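Stondholm Workshop News, October 2021

From the cleaning bench: a fault in the grip check

In the spring issue I wrote that the two-arm station was doing well with the spill task, and I promised to report also when it does not do well. Now I keep this promise. We had a fault which stopped the work for some weeks, and I think the other groups, especially the people at Kendivdale who use the same control software, should know of it before they start their own tests.

The task is simple to explain. A spill is on the table and an object lies close to it. One arm has to bring paper towel and take up the liquid, and the other arm has to take the object out of the way so that it does not get dirty. We use soft objects for this, mostly small bags with a cord, which are much harder for the gripper than a box or a cup. A bag has no fixed shape, and the cord goes wherever it wants.

Our program, which we call Helmy, decides if a grip is good from two values: how far the fingers have closed and how much current the finger motor takes. If the fingers stop before they are fully closed and the current is high enough, Helmy says "object held" and the arm may lift. With hard objects this was always sufficient. With cloth it was not. 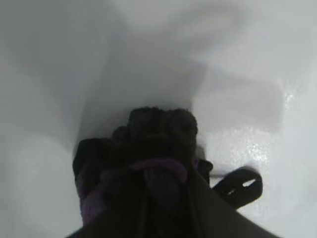

Dark cloth at the gripper, with the strap lying out to the right.

The fault was found in the log of test 1,388. The arm reported "object held", lifted, and moved sideways to the drop position. In truth the fingers had only a thin fold of the bag between them. The fold slipped out during the move and the bag fell back on the table, partly in the liquid. Helmy did not notice. It went on with the next step and opened the fingers over the drop position with nothing in them. Then it gave the test the mark "success".

One wrong test would not be a big problem. But when we looked back, we found more tests with the same pattern, where the current falls suddenly in the middle of the move and no alarm is given. The limit for this alarm was set to 15 percent in April, when we still worked with plastic cups, and it was stored in a file that is read only one time, at the start of the controller. A later change for soft objects was written in the file correctly but was never loaded. I made this change myself and I did not restart the controller afterwards. I am sorry for this.
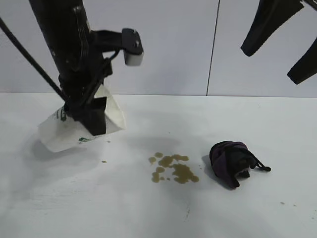 There is also a safety side, and for me it is the more important one. When an arm believes it holds something, Helmy permits the other arm to enter the shared zone earlier, because the first arm is expected to leave. If the grip is lost and the first arm goes back for a second try, both arms can be in the zone at the same moment. This happened once, in test 1,441. The fingers of the two grippers touched lightly and the Kullix stop unit cut the motor power, as it should. No person was near and nothing was broken, but one camera cable was pulled from its connector. I stopped all two-arm work on the same afternoon.

We have made the following changes.

The grip is now checked three times: after closing, after a small lift, and again at the end of the move. If one check fails, the arm stays where it is and waits for the operator.

The shared zone is given to one arm only. The second arm gets it after the first has reported its position outside, and a message "object held" has no influence on this anymore.

The limit file is read before each test, and the values are written in the log together with the result.

The paper towel has its own limits. It is softer than the bags and the old values were wrong for it also, both for a single crumpled sheet and for a full roll.

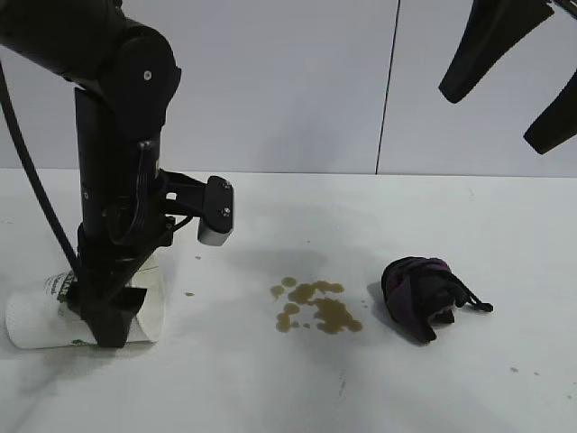

Roll of paper towels in the left gripper, with the spill and the bag still on the table.

Since the changes we have repeated 635 of the old tests, at reduced speed. The early grip alarm came several times, each time before the arm had left the table area. We are not at the old speed yet, and I do not want to go there until the cord problem is better understood. A cord which hangs under the gripper can still pull the bag to one side, and the current tells us very little about it.

If your group has results from tests with soft objects made between April and the stop, please do not use the success numbers in a report before you have looked at the current curves. A short script that marks the doubtful tests is in the shared folder at Stondholm. It was written quickly and has few comments, so please ask if something in it is not clear.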